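Pluvholm guest rooms, progress note to Kultotar
2018-08-23
From: Yuxi Xiao

Quick one, full report follows when the invoices are in.

Spend. Grant was for bedding, fans and storage. 600 left, all of it meant for the last rooms upstairs. No overspend. Peng still owe us a credit for the pillows they sent back in July, chasing.

Rooms. 8 now made up and in use. 2 still waiting on cabinets, delivery slipped again, Miltidau say next week but they said that last time. Walls left as they were, we agreed no painting this year.

Beds. Summer set-up as per the plan: patchwork quilt down first, bamboo mat over the top, towel folded and left on the mat. Guests like the mats, much cooler to sleep on. The monkey quilts were meant for the family rooms only but we were short so they've gone whereever there was a bed. Will swap later, not urgent.

Fans. Small wall ones, up by the bed. Frees up the floor. One rattles, reported.

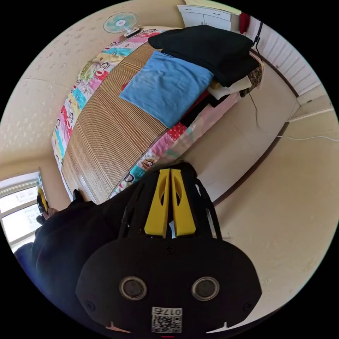 Laundry is the slow bit. More than 78 pieces a week and one line to dry them on, so folded stuff ends up sitting on beds before it gets put away. Would like to move part of the 600 to a second drying line and some shelves if you are happy with that. Need a yes or no before we order teh cabinets for the last rooms.

Winter covers not started. Prices to follow.

YX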